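Inicio | Materiales | Entrevistas | Archivo | Contacto

El blanco que no es blanco

9 de diciembre de 2020

En el taller de Jara, una firma dedicada a la formulación de pinturas interiores, la palabra «blanco» apenas se usa. El responsable de color, que pidió no figurar con su nombre, prefiere hablar de coordenadas. «El catálogo tiene 117 referencias y 33 se venden como blancas», explica. «Ninguna es neutra. Todas tiran a amarillo, a azul o a gris, y el cliente lo descubre cuando pinta la segunda pared».

El origen del problema está en la base. El dióxido de titanio dispersa casi toda la luz visible, pero absorbe algo en el extremo violeta, lo que deja un ligero sesgo amarillo. Para compensarlo se añade una cantidad mínima de pigmento azul o negro. «Con eso se baja la luminosidad. Se gana neutralidad y se pierde claridad; hay que elegir».

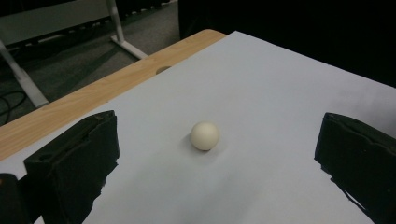
La comparación simultánea es, según el entrevistado, la única prueba visual fiable. El ojo se adapta al tono dominante y lo toma como referencia en poco tiempo. Una muestra aislada parece blanca; junto a otra, revela su desviación. Una bola de color crema sobre un papel gris azulado se lee enseguida como cálida, aunque por separado ambos pasarían por blancos en una conversación corriente. «El acabado también cuenta. El mate no da reflejos que confundan, y por eso las cartas se hacen en mate».

La línea Gincombe, prevista para enero, reduce la oferta a 52 tonos e indica en cada ficha el índice de reflectancia. Las mediciones se hacen con espectrofotómetro y dos iluminantes, uno de luz diurna y otro incandescente. «Si la diferencia entre dos lotes pasa de 2 unidades, el lote vuelve a la mezcladora».

Sobre las lámparas LED es menos tajante. Admite que las fichas no las recogen todavía y recomienda pintar una plancha de prueba y mirarla de noche, con la luz de la habitación.

Compartir 33 | Comentarios 2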